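Skostden Residents' Association
Minutes of the General Meeting, June 2026

The meeting opened with a quorum present. The minutes of the previous meeting were approved without changes.

1. Parking on Hirker Lane
Members reviewed the reply from the town. Permits will stay limited to 2 per household. A request for extra visitor spaces was denied – the association may apply again next year.

2. Water bills
The board reported that 303 homes have now been moved to the new billing system. Ten accounts remain in dispute. The board will write to those owners before the end of the month.

3. Shared laundry room, Oei Building
Opening hours were discussed at length. A motion to close at 10 p.m. passed. A motion to raise the wash price failed.

4. Supplies and storage
It was agreed that bottled products may not be left in the hallways of the Oei Building. Owners are to keep them on their own shelves, with labels left on.

5. Other business
The Ondo footpath remains closed at the lower gate. No reopening date has been given.

The meeting was adjourned.
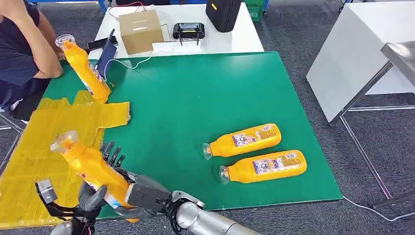
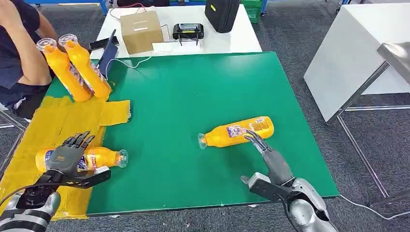 Yellow bottles with white and blue labels, on and over the green work surface.

Recent items
Hirker Lane permit form
Ondo footpath notice
Minutes of the May board meeting

Comments (2)
gate_side: Does the 10 p.m. closing apply on holidays too?
Unit 2 owner: My account is one of the disputed ones and I have had no letter yet.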